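Teaching the cup task, week two
Aug 22, 2024
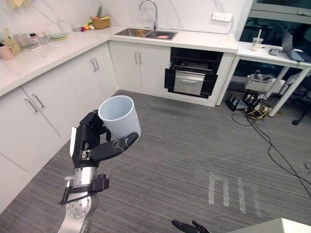 Left hand holding the cup upright over the carpet, kitchen side of the room.

I spent most of this week driving the robot by remote control, and most of that on one white cup. The task is called "cup to counter" in our list. The robot takes the cup in its left hand, carries it upright, and sets it down on the counter. I do the motions and the robot copies them, and we save each run as a demonstration for training.

The target for this task was 200 good runs. I have 117. Another 43 were thrown out when Cuiping Xie went through them, and I agree with her on nearly all of those. The usual problem was me pausing. If I stop halfway to think about my wrist, the pause goes into the data, and the trained policy learns to stop there too. We saw that in January with the drawer task, where the arm would hang in front of the handle for several seconds before pulling it.

My grip has changed since the first day. I started by holding the cup high, near the rim, and the fingers got in the way when I tried to set it down. Now I close the fingers low on the side and bring the thumb across. It takes longer to line up. I also tilt the hand a bit toward the head camera so that the inside of the cup is visible, which Cuiping asked for.

The hardest part to get used to is that I can't feel anything. The gloves we use read my finger positions and send them to the hand, but nothing comes back. I judge the grip by watching. For the first two days I squeezed too hard every time and my forearm was sore by lunch. Tamsin Te Moana showed me how she does it: close until the fingers stop moving in the view, then stop closing. She has been doing this a year longer than I have.

The other hand is harder than it sounds. It has no job in this task, but it is still live and still recorded. If I scratch my nose, the right arm goes up. I now keep my right elbow against my side and try to forget about it. It still drifts into view at the bottom sometimes. We decided to keep those runs as long as the hand doesn't touch anything.

The kitchen stays cluttered on purpose. There are jars and plates on the counter along with a basket of vegetables, and we move them between batches so the policy doesn't memorize one layout. Tamsin does the moving because she is less tidy than I am. I tend to put things back where they were.

Some settings, for the people who asked after my last post. I run at 2 hours a session and then take the gloves off whether or not I want to. Sessions are saved under the project name, Tautahi, with the task and the operator's initials. I write a short note after each batch with anything odd, such as a slow connection or a finger that lagged. Cuiping reads the notes before she looks at the video.

Next week I finish the cup runs and start on the plates. Tamsin has tried them already and says the thumb is a problem.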